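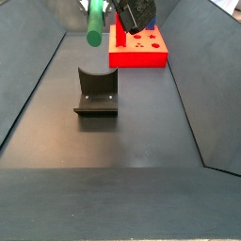 Progress Report 4, page 2

Altby Gripper Comparison
Mar 2, 2023

We have good news on the side-by-side trials! Both grippers are now mounted and calibrated, and we have logged 251 attempts on the shape-sorter task since work began in November. The red block has been a great choice. Its star, oval and flower-shaped holes each ask for a different approach, and a small error in wrist angle shows up right away.

The Peltier gripper is the stronger of the two so far on tall, narrow pieces. The Manero closes faster and we love how easy it is to tune, but it tends to twist a prism slightly as the fingers meet, and we lost 11 attempts to that alone before we changed the closing speed.

The black cradle is new this period. We want both grippers to deal with a round part as well as flat-sided ones, and the curved top edge should suit our green rod nicely. Rod trials have their own log sheet.

Still open: the Daneshvar controller drops its force reading after a restart, so we re-zero by hand each morning. A firmware fix is on order. Spending is on plan, and we are asking for no changes to the budget.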